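The Rulebook on the Kitchen Counter

When Asuka Kaneko joined Wumbei, the first thing she was handed was a sheet of paper with coffee on it. It had five rules for anyone recording work with hand-held grippers, and two of them contradicted each other. She still has it, in a drawer, and she brings it out whenever somebody complains that the current guide has grown to 98 pages.

"People think a standard is there to slow you down," she told me over a very long lunch. "I just wanted two people on two different days to mean the same thing by the word ready."

Ready, in the Wumbei guide, takes up a page and a half. Both markers clean and fully exposed, cables clear of the fingers, straps snug, and the walking area checked before the hands go up – that last one was added in March, after a good deal of arguing with the partner team at Lesitik. The argument, as far as I could follow it, was over whether a floor check belonged under safety or under data quality. It now appears in both chapters, word for word, which pleases everyone except the person who has to keep the two copies in step.

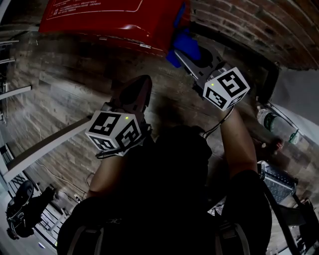 Both hands up: a gripper in each, with the marker cubes showing and a piece of blue material held against the lower edge of a red case or cabinet.

Overhead work gets a chapter of its own, and I found it the most readable of the lot. It was written by Dzifa Akolgo, who spent years teaching stage lighting and knows what happens to shoulders when arms stay up too long. Her rule is 20 minutes of raised work and then a proper break, sitting down, with the grippers out of your hands. She is also firm that a person wearing a pack should be able to get out of it alone, and she makes every newcomer try it before they record anything.

Oľga Charvát, who audits the sessions, reads almost 50 logs a week and sends back the ones where a dropped item has been left out. The guide wants the fumbles kept and labeled. She has a soft spot for the honest ones, and reads me a line from a Sunday shift: "Lost the cloth, said a bad word, started over." She marked it as passed.

The next edition is due once Lesitik has finished with the cable chapter, where the question is how much slack to leave at the wrist. Kaneko wants a single figure. Akolgo wants it fitted to the wearer's arm, and she has already booked the meeting room.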